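Tinik Stage Caption System
Set-Up Guide for Presenting Theaters

Section 4. Preparing a Production File

Complete this section before the first technical rehearsal. The operator will need the final script, a list of scheduled cuts and the user name issued by the venue.

1. Sign in to the Tinik console and select New Production.

2. Enter the title of the play as it will be printed in the program. The title may be changed later only by an administrator.

3. Import the script. The console accepts plain text files of up to 2000 lines. A longer script must be divided at an act break and imported as 2 files.

4. Assign a speaker label to each character. Labels appear to the audience in capital letters and should be kept short. In a comedy with rapid exchanges, initials are acceptable if they are explained on the opening caption.

5. Mark every pause for laughter with the Hold command. A held caption remains on the display until the operator advances it.

Note: Do not place a Hold command inside a song. The music track advances captions by measure and will disregard it.

6. Select Save and Lock. The file is now available in the booth.

Caution: Unlocking a file after a rehearsal has begun erases all operator timing marks. Export the marks first.

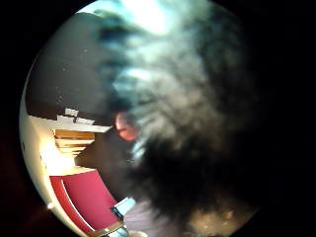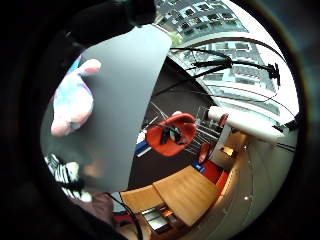
Rehearsal and Performance

Section 5. Running Captions in the Booth

1. Start the console no later than the half-hour call and open the locked file.

2. Confirm that the display in the house shows the opening caption. If the display remains blank, enter service code 3536 and select Refresh.

3. Set the advance delay. The standard setting is 300 milliseconds. Productions with heavy overlapping dialogue may require a shorter delay, to be agreed upon with the stage manager.

4. Advance each caption as the actor begins the line. Captions must not appear ahead of a punch line or a plot disclosure.

5. If an actor omits a passage, press Skip and choose the next spoken line from the list. Do not scroll through the omitted text while the display is live.

6. At intermission, select Pause Display. The title of the play will be shown until the second act begins.

Note: Understudy performances use the same file. Speaker labels refer to characters and do not need to be changed.

7. After the curtain call, select End Performance and save the log.

Caution: Do not close the console while the log is being saved. An incomplete log cannot be recovered.

Script licenses are the responsibility of the presenting theater. Questions regarding captions for the Tesasau touring repertory should be directed to Jianhua Lu, Access Services, before the company's Tuesday load-in.

Continue to Section 6, Touring and Transfer of Files.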